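### 4.3 Do signed routes create new riders?

The claim most often made for long-distance cycle routes is that signing them brings out people who would not otherwise have ridden. We find the evidence for this thin. Of the studies we read, most rely on a single counter placed at the prettiest point of the route, and few say what happened on the roads nearby.

The Bristton to Vurkby link shows the problem well. Its promoters reported 2,432 passages in August, the first full month after the signs went up, and treated every one as a gain. A passage is not a person. Someone riding out and back is counted twice, and a club of 20 on a Sunday morning can make a quiet lane look busy. When we put a short survey to riders at the Vurkby end, 63 of the 64 who answered had already been cycling in the area before the route opened. It is a small sample, taken at one spot, and we would not hang much on it. But it hardly supports the promoters' case.

Fortin, in her earlier work on the Fusach section, argued that new riders take longer than one season to appear. That may be so. Her own counts stop after the second summer, though, and the resurfacing of the old towpath fell in the same period, so the two effects cannot be pulled apart.
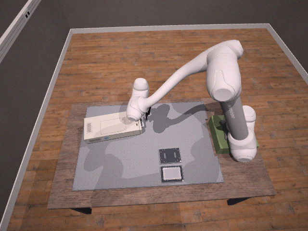
*Figure 7. Simulated room with a robotic arm and a wooden table.*

The Hegedűs model, which several councils have used to forecast demand, does not settle the matter either. It assumes that a fixed share of short car trips will move to the bicycle once a signed route passes within reach - an assumption taken from city data and applied to open country without any check that we could find. Changing that share even slightly moves the forecast a long way. We therefore leave the model's results out of the comparison in Section 5 and use only sites with counts from both before and after signing.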